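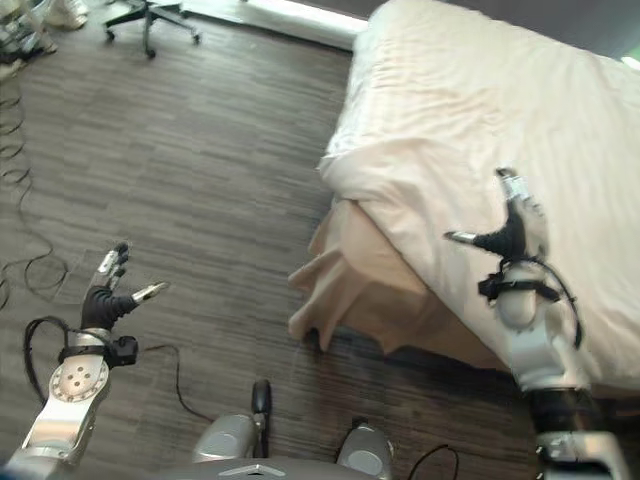 Korkor Ofori once asked why we bother with bedding at all, when there are a hundred rigid things a two-handed robot still can't do well. Fair question. It went round our group for most of June and it's more or less the question of this chapter.

Chapter 7. Learning to Handle Large Cloth

Short answer: a duvet has no pose. A mug does. Give me six numbers and I know where the mug is. For a duvet you'd need a number for every fold, and the folds change the second you touch it. So the planning methods from Chapter 4 mostly don't carry over. Grasp planning, sort of. Motion planning, yes, until contact. After that you're on your own.

What we use instead is learning from demonstration. A person drives the robot, robot records what it sees and what its joints do, and a policy is trained to go from one to the other. Nothing new there, see Chapter 5. What is new is how much the result depends on the way the demonstrations get collected. That was the finding of the Gremilus study and we'll spend most of our time on it.

The setup, quick. Two arms, two multi-fingered hands, view from the head. Task: straighten the bedding. Two groups of demonstrations, 1,000 in each. In the first group every episode began from the same starting pose, same side of the bed. In the second the start was varied, where the robot stood, how the arms were held, how the duvet was left. Same operators for both. Same network, same training time.
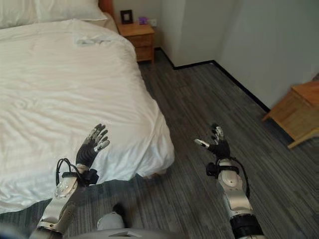
The varied group won, and not by a little. Cut down to 800 episodes it still beat the full fixed set on beds the policy hadn't seen before. Yareli Montes then kept cutting to find where the advantage ran out. It ran out at 283. Below that the varied policy reached for the right corner but closed its fingers too early, over and over.

Why? Two explanations on offer, and they aren't exclusive.

First one, coverage. Fixed starts mean the policy sees a narrow band of arm positions, so when it drifts a few inches in a real run it has no example of how to get back. This is the compounding error problem from section 5.3, only worse, since the cloth drifts too.

Second one is about the operators. Aurelio Espinoza noticed that with fixed starts people got into a groove. Same grab, same pull, very smooth. With varied starts they hesitated, regrasped, backed off, tried the other hand. Messier data. But the messy parts contain the recoveries, and recoveries are what the policy was short of.

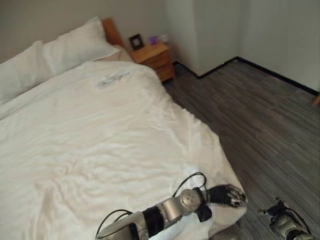
We use cookies to improve your reading experience. By continuing you accept our cookie policy. Accept / Manage settings

Refugio Becerra's group at Cluvmont tried to pull the two apart by filtering out hesitations from the varied set. Scores dropped, though not all the way down to teh fixed-start level. So some of both. How much of each is still argued over and you will get a chance to argue it yourself in the project at the end.

One warning before 7.1. "Success" in this literature means differnt things. Some papers count a corner pulled to the mattress edge. Some want the whole surface flat to a threshold. Check which before comparing any two tables, including ours.

7.1 What the policy sees

Start with the head view. Its big weakness is that the hands block the cloth at exactly the moment you care about, the grasp.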